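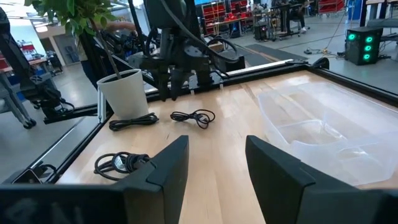
# Grallach shell wetting out at the shoulders: wash, reproof or bin?

*Board: Clothing and Layers > Wet Weather*

**soggy_wombat** wrote:

I own a Grallach rain shell, the older cut with the pit zips and the hood that was designed for someone with a much bigger head than mine. It has been a good jacket. I've worn it on more wet walks than I can be bothered remembering, and it has spent the rest of its life on a hook by the back door, next to the dog's lead.

Last October I did the Abugri track in steady drizzle. By lunch the shoulders had gone dark and I was damp all the way down to my thermal top. It was just the shoulders, and a strip across the lower back where the hip belt sits. Everywhere else the water was still beading up like in the brochure.

So, questions:

- Is it leaking, or is it wetting out and I'm stewing in my own sweat?
- Does the wash-in reproofer do anything, or is it for people who like buying bottles?
- Is there a point where you admit defeat?

I've never washed it. My father told me you don't wash raincoats, and he was a confident man.

---

**MrsTarpaulin** wrote:

Your father was wrong, may he be dry wherever he is.

The face fabric has a repellent finish on it. Sunscreen, sweat, pack straps, dog and sausage fat all sit on top of the finish, and the water grabs hold of those instead of beading. Once the outer is soaked the jacket can't breathe and you feel wet inside. The membrane underneath may be perfectly fine.

Wash it first. Don't buy anything else until you've washed it. Proper tech wash, warm cycle on whatever the care tag allows, rinse it 2 times, then tumble dry on low if the tag allows that too. The heat brings a tired finish back up more than any of the bottles do.

Clean the detergent drawer out before you start. Half the "this stuff doesn't work" posts on this board come from people with a drawer full of fabric softener sludge.

---

**kev_of_the_creek** wrote:

Respectfully disagree about the dryer. I cooked the seam tape off a jacket in a dryer at a caravan park and wore a garbage bag for the rest of the trip. Line dry, in the shade, and be patient.

---

**MrsTarpaulin** wrote:

Kev, you've told us about the caravan park dryer. It was a commercial gas dryer with one setting, and by your own account you put in a dollar and went to the pub.

---

**kev_of_the_creek** wrote:

It was two dollars and I had a parma. The point stands.

---

**Yaa Ofori** wrote:

I do repairs for a living (zips, seam tape, wader patches, the occasional tent that's been eaten by a possum), so for what it's worth:

The pattern you describe, shoulders plus hip belt strip, is abrasion. Pack harness rubs the repellent off, grinds dirt in, and in an older coat it can start on the laminate as well. Washing will help. It may not fix it.

There's a test you can do before spending anything. Turn the jacket inside out, lay the shoulder over a big bowl so it sags in the middle, and pour in some water. Go and have a cuppa. If the underside of the fabric is dry when you come back, the membrane is holding and you've only got a surface problem. If you see drops forming, look at where. Along a seam means tape, and tape can be replaced. Through the middle of the panel means the laminate has gone, and then I'm sorry for your loss.

Look at the inside too. If it's bubbling or flaking like a sunburnt nose, skip the test and start shopping.

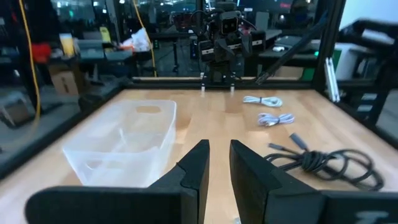 *Photo: Wojciech Jakubowski*

One more thing on dryers, as I can see where this is heading. Both of you are half right. Low heat for a short spell on a clean, already dry jacket is fine for most of these. High heat isn't, and a gas dryer at a caravan park is an instrument of war. Read the tag. If the tag has been cut out because it was itchy, line dry and use a warm iron through a tea towel on a bit you don't care about first.

---

**soggy_wombat** wrote:

The tag has been cut out because it was itchy.

---

**Yaa Ofori** wrote:

Of course it has.

---

**GramCounterGeoff** wrote:

Why are we all pretending jackets keep anyone dry? On anything longer than a stroll you're going to be wet, from one side or the other. I carry a poncho. It weighs less than your hood. Ventilation you can't buy, covers the pack as well, and I've never had to put it over a bowl.

---

**MrsTarpaulin** wrote:

I have walked behind you in that poncho, Geoff. On the saddle at Abugri it was over your head and you were walking towards the cliff.

---

**GramCounterGeoff** wrote:

I was walking *near* the cliff. And I was dry.

---

**Wojciech Jakubowski** wrote:

Can I put in a word for the wash-in stuff? I've used Kavulum on 3 jackets now with mixed results.

First one, an everyday shell, came up a treat and beaded for most of a winter. Second one, my wife's, good on the front and useless on the shoulders, which matches what Yaa says about the harness. Third one had a mesh lining, and the wash-in proofed the mesh as well, so it then felt like wearing a shower curtain. That one is my fault. It says on the bottle not to do it with lined jackets and I read the bottle afterwards, in the bath, out of spite.

If yours is lined, get the spray and do the outside only. Shoulders, hood, cuffs, lower back. Wipe off the runs with a damp rag or you get white tide marks that look like something a seagull did.

---

**kev_of_the_creek** wrote:

Kavulum stinks though. Mine lived in the carport for a week.

---

**Wojciech Jakubowski** wrote:

It does stink, yes. I've stopped noticing. Possibly that's a symptom.

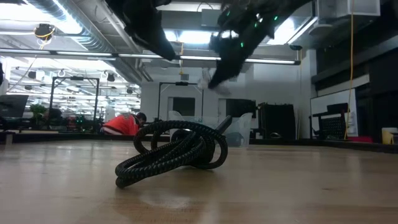

## Page 2: results of the bowl test

**soggy_wombat** wrote:

Righto. Did the bowl test on the kitchen bench. The dog drank some of it, so there may be a margin of error.

Left shoulder: bone dry underneath.
Right shoulder: drops along the seam, the one running from the collar down towards the sleeve. When I looked closely the tape there had lifted and I could get a fingernail under it.
Lower back: dry.

Then I washed it, as instructed. The water that came out was the colour of strong tea. I'd like to apologise to everyone who has ever shared a hut with me.

After the wash it was beading over nearly the whole thing, shoulders included, though they were patchy. I gave it a short low tumble once it was dry (sorry Kev) and the patches shrank again. Nothing fell off.

So I'm left with one dodgy seam. Is it worth fixing? Costwood have the current Grallach on special and I'm weak.

---

**MrsTarpaulin** wrote:

Strong tea is respectable. Mine came out like gravy once.

Fix the seam.

---

**Yaa Ofori** wrote:

Lifted tape on one seam is a small job. You can do it at home with seam sealer: peel back whatever is loose, clean the strip with metho, let it flash off properly, paint a thin line of sealer over the stitching and a bit each side, leave it overnight. It won't be pretty but it's on the inside. Dust it with talc when it's cured or it sticks to itself when you stuff it.

Or have it re-taped with a heat press, which is neater and lasts longer. Ask for a quote before you post it anywhere, and please wash it first. You already have. You're ahead of most of my customers.

I wouldn't bother if tape was coming up all over the jacket. Once the glue has gone generally you're chasing it from seam to seam forever.

---

**GramCounterGeoff** wrote:

A poncho has no shoulder seams.

---

**kev_of_the_creek** wrote:

Neither does a garbage bag, mate, and I've done the field work.

On the Costwood special, I tried one on. The new ones have dropped the pit zips. For me that's a dealbreaker, I run hot and by the top of any hill I'm a pudding. If your old one has them I'd hang on to it. I'd also note the "special" was $100 off a price I have never once seen them charge.

---

**soggy_wombat** wrote:

No pit zips?? Well that settles that.

Do people bother with a fleece under the shell in drizzle, by the way? I was wearing a thick thermal and a jumper at Abugri and I suspect I produced a fair bit of the water myself.

---

**MrsTarpaulin** wrote:

A thick thermal AND a jumper, uphill, in October. You poached yourself.

Thin layer against the skin, shell on top, warm thing in the pack for when you stop. Start off a bit cold. It feels wrong for the first ten minutes and my husband complains throughout.

---

**Wojciech Jakubowski** wrote:

I go the other way and wear a very light open-weave fleece all day. It holds the wet fabric off my arms. The clammy sleeve is what gets to me, more than being cold. Each to their own.

---

**MrsTarpaulin** wrote:

I'll allow that, if it's really light. I draw the line at jumpers.

---

**soggy_wombat** wrote:

Sealed the seam last night. It looks like a snail died in there, but I put it back over the bowl this morning and no drops. Dog kept out of the kitchen this time.

I've ordered a bottle of the Kavulum spray for the shoulders, and it can live in the carport with Kev's. Will report back after the next proper rain. The forecast says 80 per cent, so I assume drought.

---

**kev_of_the_creek** wrote:

Mine's not in the carport any more, the missus made me move it to the shed. Let us know if the spray lasts under a pack harness. Mine went on the shoulders first again, and I never worked out whether I'd put it on too thin.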